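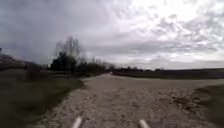
Living to 100: Questions Readers Keep Sending Us

By Silvan Wallner
8 January 2023

Every time I write about supplements or old age, the same questions land in my inbox. I've collected the most common ones. My answers tend to disappoint people who have already bought something.

Is there any pill that has been shown to make people live longer?

Not in healthy people, no. There are medicines that keep people with a particular illness alive longer, and that's a fine thing. Blood pressure drugs do it. But a capsule that a healthy person of fifty can take to add years? I haven't seen the trial. I have seen plenty of trials in mice, worms and yeast, and a great many press releases written as if mice, worms and yeast were your neighbors.

But the mice did live longer, didn't they?

Some did. Lab mice live in clean cages, eat the same food every day and are often closely related to each other. They don't skip doses or take four other prescriptions. A result in mice is a reason to do more work. It is not a reason to put something in your shopping cart.

What about those villages where everybody lives past 100?

Ask to see the birth certificates. I mean that seriously. Claims of extreme age tend to come from places and times where records were thin, and a clerk's mistake in one year can turn into a miracle ninety years later. Sometimes a son and a father share a name and the paperwork runs together. Sometimes a pension keeps getting paid after it should have stopped. That doesn't mean no village has healthy old people. It means I'd like the ages checked before anyone sells me the local tea.

My brother-in-law took a "biological age" test and it said he was 9 years younger than he is. Does that mean anything?

It means the company will probably hear from him again. These tests look at chemical marks on DNA, or at a handful of blood values, and compare them with a reference group. Researchers use them to study large groups of people, which seems reasonable. For one person on one day, the number can shift with a cold, a bad week or a different lab. I mailed two samples to Sivby, a home testing service, under two names, both taken on the same November morning. The reports came back five years apart. I wrote to ask which of me was correct and got a discount code.

Derka says its powder was "clinically tested." Isn't that good enough?

"Tested" tells you somebody ran a test. It doesn't tell you what they found. The study Derka sent me had 758 people in it, which sounds respectable until you get to the second page. They filled out a questionnaire on how energetic they felt. There was no comparison group, and everybody knew what they were taking. People who pay for a powder and stir it into their juice each morning often feel more energetic. I'd like to see how many say so when half of them are getting flavored starch.

Should I try fasting?

If you like it and your doctor has no objection, I won't stop you. Some people lose weight that way, much as they do on other plans that cut how much they eat. The long-life claims go a good deal further than the human evidence does. Please don't start if you're pregnant, take insulin or other diabetes drugs, or have had an eating disorder – talk to someone qualified first.

Isn't it mostly genes anyway?

Partly. Long life does run in families, but so do money, cooking habits and smoking. Separating those is hard, and estimates of the genetic share vary a lot depending on who did the math. I'd be careful with anyone who gives you one firm percentage.

So what do you do yourself?

Dull things. I don't smoke, I walk most days, I get my shots and I take the blood pressure pill I was prescribed. I sleep badly and haven't fixed that.

Dumisani Potgieter wrote in to say I'm too negative and that he has felt wonderful since joining the Zhuravel program. Any reply?

I'm glad he feels well. I asked Zhuravel how many members quit in the first year and what became of them. They said they don't follow people who leave. A program that only counts the ones who stay will always look good, and I'd say the same about a diet club or a church choir.

Will you be at the Girnville library talk?

Yes, and you can bring labels and brochures. I can't give medical advice, and I won't look at your lab results in the parking lot.

Contact the editor | © 2023 Silvan Wallner. All rights reserved. | Back to top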